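Print this page
E-mail this page

Residency Diary: Kustulero Community Archive

Saturday, August 31, 2024

The final day of the winter cataloguing period was given over to the Pylypenko papers. The collection comprises 148 folders of correspondence, receipts and shop ledgers from the family's general store, and was transferred to the Archive in poor order. Mr Farzad Ahmadpour completed the numbering of the ledgers before noon. Two remain unplaced, their covers having been lost.

A letter concerning the colour of the shop awning, and the neighbour's objection to it, was read in full and refiled under Council Matters. The dispute ran to eleven pages.

Mr Iñaki Garrido advised by telephone that the grant of $3000 for archival boxes has been approved. An order for 200 boxes will be lodged with Ruseo on Monday. Delivery is expected in October.

The afternoon was spent on draft labels for the display on soft drinks and the corner shop. The word "cordial" was retained after some discussion. 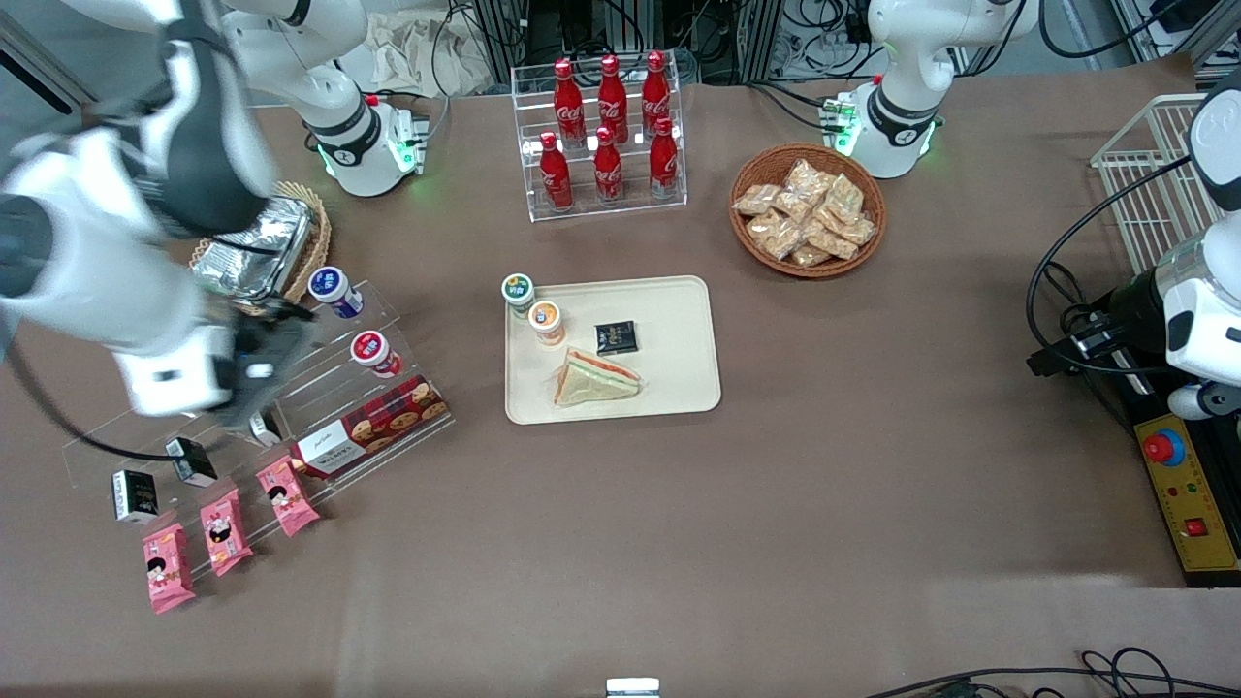
Six Coca-Cola bottles on a clear two-tier rack.

The reading room closed at five. Folder 62 is still to be checked against the donor's list.

Print | E-mail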